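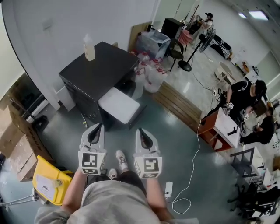 11 Jan 2018

Back at it after the December break. The target for this round is 300 good demonstrations of the drawer task, and as of tonight we have 263. I thought we would be finished by now, but we threw out a batch of 80 from before the break and had to start that part over.

The problem with the 80 was me. I did most of them in one long afternoon and I got lazy with my left hand. The left gripper is supposed to steady the cabinet while the right one works the drawer, and on playback the left one was drifting off before the drawer had stopped moving. A person can get away with that. The model copies whatever you give it, and Samah didn't want it learning that the left hand is optional. She was right, so out they went.

The task itself is dull to explain. You start with the drawer shut and a bottle on top of the cabinet. Open the drawer, pick up the bottle, lay it inside, close the drawer, back away. Then you reset everything and go again, with the bottle in a slightly different spot and your feet in a slightly different spot too. Rhodri made a list of start positions and we work down it so we don't all drift toward the same favorite corner.

Some things I've changed since the last post:

I look at the marker cubes before each run now. If my sleeve is riding up over one of them, the tracking gets jumpy and the run is no good. Pushing the sleeves back takes a second.

I go slower on the pull. If you yank the drawer the bottle wobbles, and then you spend half the demonstration waiting for it to settle.

I stop when I mess up. I used to try to rescue a bad grasp and keep going. Nia Jarman wants a few of those recoveries kept, but she wants them labeled and in their own folder, so the rest need to be clean from the first move to the last.

We had 2 sessions today with a long lunch between them. The floor is busy this week – the desk task is running in the same room, and we share the power strips, so there is some stepping over cables. I don't mind it. Different people walking around in the background is good for the data anyway, and the last set we recorded at Closum was so tidy that the policy fell apart as soon as somebody moved a chair.

My shoulders hurt more than I expected. Holding both arms out in front of you for hours is work, even with light grippers, and I'm going to ask if we can switch tasks at midday.

37 to go. If tomorrow goes like today did we'll be done by the afternoon, and then Rhodri can start a training run over the weekend. I'll post the results when there are some.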